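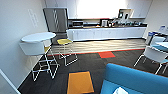

*The break room at Himine: counter under the window, high table and yellow stools on the left.*

# How to give a small office break room its monthly cleaning

In our office in Umham the kitchen corner is wiped every evening, but once a month we also do a deeper round. The daily wipe takes care of crumbs and cups. It does not take care of the inside of the kettle, the legs of the stools, or the bolts that slowly come loose. In this guide I write down how we do it, so that any colleague can take a turn without asking.

The full round takes 60 minutes for one person. It goes quicker with a second pair of hands, but then please agree first who has the counter and who has the seats. In January we did not agree, and the counter was cleaned twice and the floor was forgotten.

## What you need

- Microfiber cloths, one for the counter and another for the furniture
- Mild dish soap and a bowl of warm water
- White vinegar or a descaler for the kettle
- An old toothbrush
- A vacuum cleaner with a narrow nozzle
- A set of hex keys and an adjustable wrench
- A small flashlight

We buy the cloths from Chiang, the shop on the ground floor, but any soft cloth without a rough side will do.

## Step 1: Start the kettle first

The kettle needs time, so begin with it. Fill it halfway with equal parts water and vinegar, bring it to a boil, switch it off and let it stand. Put a note on it! I am serious about the note. A paper with "VINEGAR" in big letters is enough.

After half an hour pour it out, rinse well, boil one time with clean water and pour this out too. If you can still smell vinegar, boil one more time.

## Step 2: Empty the counter

Move everything to one end. The glasses and the bottles usually stand close together on the right of the kettle, and the dust collects between them where the evening cloth does not reach. Wash any glass that has no owner and put it in the wall cabinet.

Now wipe the countertop from the back to the front. On a dark countertop you will not see the dried drops of tea when you look straight down. Bend your knees a little and look along the surface toward the window, then they show up very well.

Wipe the cabinet doors also. On flat white doors the fingers leave marks near the upper edge, and at the bottom there are often splashes from mopping. Use only a little soap and go over it with clean water, otherwise it dries with stripes.

## Step 3: The microwave

Put a bowl with water and a slice of lemon inside, and heat it for 2 minutes at full power. Leave the door closed for some minutes more. Take the bowl out with care and wipe the walls, the ceiling and last the plate. The glass of the door needs both sides cleaned -- the outer side gets greasy from hands, and on dark glass it is easy to overlook.

Check what is behind the microwave before you push it back. Last time I found a sugar spoon that had been missing for weeks.

## Step 4: High table and stools

Pull the stools away from the round table so that you can walk around them. Clean the table top first and then bend down and clean the base where it meets the wall. Shoes and bags touch this curved part all day.

For the stools, work from the top to the bottom:

1. Wipe the seat with a damp cloth and dry it at once.
2. Go along each wire of the back with the cloth folded over your finger.
3. Clean the thin legs, and use the toothbrush in the corners where metal meets metal.
4. Sit on the stool and move your weight from side to side. It should not wobble or make a noise.

If it does wobble, do not put it back under the table. Turn it upside down on a towel and look for the loose screw.

## Step 5: Look at the metal parts

This is the step people like to skip. Go around the room with the flashlight and look at everything that folds, swings or tilts, also the parts that are close to the floor. You want to see the bolts, the edges of the plates and the pivot.

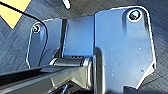
**By the office desk, Himine (Umham)** | March 27, 2019

A hinge bracket with upright plates and a pivot across the base, as you see it against our herringbone carpet, is a good piece to practice on. The bolts are near the top and the barrel is down between the plates, so the light has to come from two directions if you want to see into the gaps.

Check it in this order:

1. **Bolt heads.** Try each one with the fitting key, gently. If it turns easily, tighten it until it stops and then only a very small bit more.
2. **Gaps between the plates.** Pull a thin strip of cloth or a pipe cleaner through. Carpet fluff likes to sit there.
3. **Pivot.** Brush along the barrel with the dry toothbrush, with extra care for any small teeth or notches, and wipe the rings at both ends.
4. **Surface.** Light scuffs and small specks on the metal can stay. A real crack, or a plate that is bent, must be reported.

Never put your fingers between the plates while somebody moves the part. Please do not spray oil over the carpet either. When a pivot squeaks, put one drop on a cotton swab and bring it to the joint, with a paper underneath.

For anything that you cannot tighten yourself, write to Bunbridge, who repair our furniture. Tell them in which room the piece is and what kind of bolt head it has. A close photo helps them to bring the right tool.

## Step 6: The floor

Vacuum last, with the stools still pulled away. Use the narrow nozzle along the cabinets and below the round table. On the woven carpet go slowly in one direction and then across it, as the crumbs sit deep in the pattern. A wet spot should be pressed with a dry cloth and not rubbed.

Put the stools back, remove the vinegar note, and write your initials on the list inside the cabinet door. If the dish soap is almost finished, write this on the same list.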